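Re: [grerkport-home] refinishing a tabletop, oil or poly??

On 2020-03-25 Senga Menzies wrote:
> Has anyone used the Ritura oil on a kitchen table? Mine has
> rings all over and I want it done before June. The store on
> MacRitchie says poly is easier. Also how many coats?

Senga, quick one, on my way out.

Poly IS easier but you can't patch it later. With oil you just rub more in where it's worn. I'd go oil for a kitchen.

Check first that it's solid wood tho. Look at the end, if the grain doesn't carry over the edge then it's veneer or a printed top and you don't want to sand that. Learned that on my sister's desk, went right thru.

Grit: 120, then 180, then stop. Don't bother with 2000 like the Drivus leaflet says, thats for car paint.
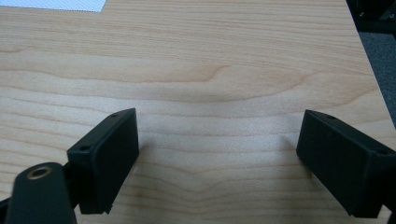

Coats: 3 thin ones. Wipe off the extra after 10 minutes or it goes gummy. Leave it overnight between, longer if it's damp out. And lay the rags flat outside to dry, do NOT ball them up in the trash, they can catch fire.

Can lend you my sander, back in 4 days. Pads you'd have to buy, mine are shot.

R.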